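Swapping memory in a used server without losing your mind (or a screw)

I bought my first secondhand rack server for the workshop when the guy at Dillitstead Surplus knocked it down to 447 dollars, and I've had the lid off it more times than I can count! Some things I do now that I didn't do then:

Pull both power cords and walk away for a bit. Go make coffee. Press the power button once when you get back, then open it up.

Muffin tins are great for screws - one cup per part, with a scrap of masking tape saying where they came from.

Take a picture on your phone before you move a single cable. You think you'll remember. You won't.

Memory goes in easier than people fear, but look for the notch first. Open the latches at the ends of the slot all the way, line up the notch, then push with both thumbs until the latches swing in. If one end is sitting high, take it out and start over (leaning on it harder is how I killed a stick from Yazdani that I'd really been looking forward to).

Blow the heatsink fins out before you put new parts in. I do mine outside, in short bursts, holding the fan blades still with a chopstick.

And don't yank on anything by its wires. Find the tab or the latch, there nearly always is one, and a little headlamp beats any desk lamp for spotting it.

Next up is my drive cables, as soon as the order from Lerkside gets here.

Contact | © Hitier Workshop Notes | Back to top 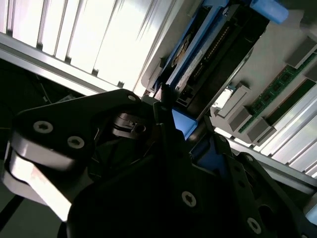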